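Folding shirts on a table or on the bed?

Home & Laundry board > Clothes care

pegbag40
Posted 20 August 2018
Trying to get quicker at the ironing-free pile. I've moved it all onto a white table instead of doing it on the bed, and the pale green one is where I get stuck every time. It's soft, it creases as soon as I let go, and I end up with one layer draped over another and a fat lump in the fold.

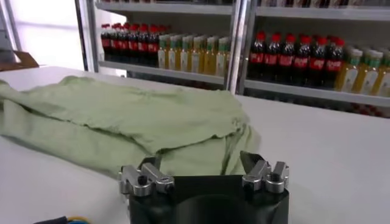
Marrowfat
Do the sleeves first, before you fold anything else. Button it at the top and the middle, lay it face down, smooth from the collar outwards, then bring each side in. If you start by folding it in half you'll always get a lump.

dulcie_h
I'd disagree with face down. Face up for thin cotton, because you can see the placket and keep it straight. Face down is for stiff work shirts.

Marrowfat
You can feel the placket through the back. I've done it that way for years.

pegbag40
Buttons might be my problem. I never bother doing them up.

tinribs
Table is better than a bed, whatever the order. A mattress gives under your hands and you press creases in. Only thing I'd say is a smooth top lets the cloth slide about. I put an old cotton sheet down first and it grips enough.

Coldharbour8
Has anyone used the Sturnex folding board? I paid for one in January and it's been behind the wardrobe since spring. Fine for T-shirts, too narrow for anything with a proper collar.

dulcie_h
I had the Prarkeo one, same idea. The hinge went. A big magazine does the same job and you can take it out from the bottom when you've finished.

tinribs
Wouldn't bother with either. Once you know the width of your shelf you can judge it by eye.

pegbag40
Shelf is 40 cm deep so I've got room. Would rolling be daft? They go in a drawer at my mum's.

Marrowfat
Rolling's all right for T-shirts and pyjamas. A shirt with a collar wants to be flat.

Coldharbour8
I roll everything, collars included, and hang what I need the night before. Most of it drops out by morning.

dulcie_h
Not with linen it doesn't.

pegbag40
Mine are cotton, I think. The label's washed blank on the green one and the colour's not what it was either.

tinribs
Wash it inside out on a cooler setting and dry it in the shade. Give it a good shake when it comes out of the machine as well, that saves you half the smoothing later.

pegbag40
Right, will try buttons first and a sheet on the table. Will have a go at both face up and face down and report back.

Marrowfat
Face down.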